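Ticket 135 - heating cuts out upstairs, Bellamy house
Opened by Carleen Hoani, passed to Dindo Cabrera

Stedent boiler, Mokia thermostat in the hall. Radiators go off every night at 11, back on when they feel like it. Reset twice, no change.

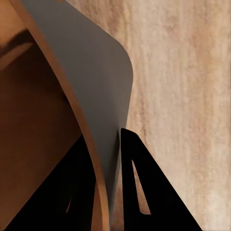
Grey panel, rounded corner, tan edge strip.

Dindo: checked pressure first, fine. Bled the landing radiator, bit of air. Still off at 11. Not a valve then - looks like a timer.

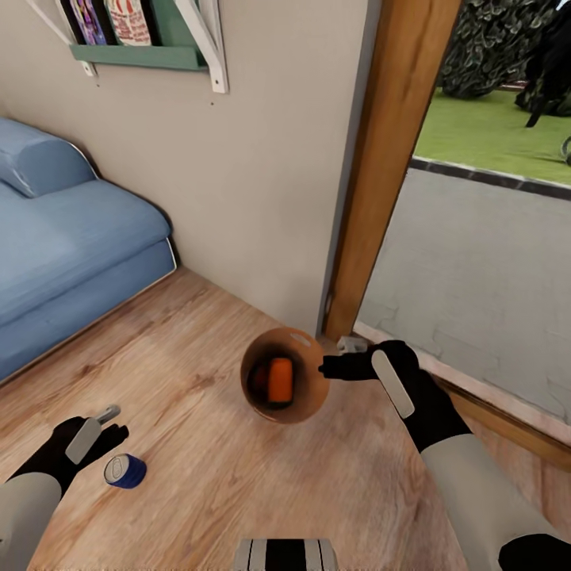
Schedule on the thermostat is blank, so somthing else is telling it to stop. Asked Carleen about old apps. She had Elari on a previous phone, never removed.

Yu-ting: logged in to the Elari account. There's a night rule in it, code 87, set in June. Deleted. Thermostat picked it up again after 10 minutes!! Must be a second login. 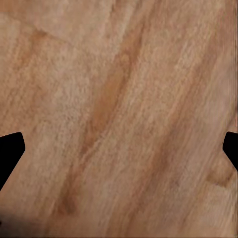

Second login was Kwan-ho Mok, the last tenant. Emailed, he's taken himself off. Rule deleted again, hasnt come back so far. 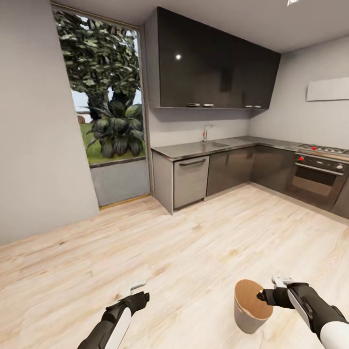 Kitchen, counter along back wall, window to the left.

Carleen: on all night, lovely and warm. Leave open til June pls, then close.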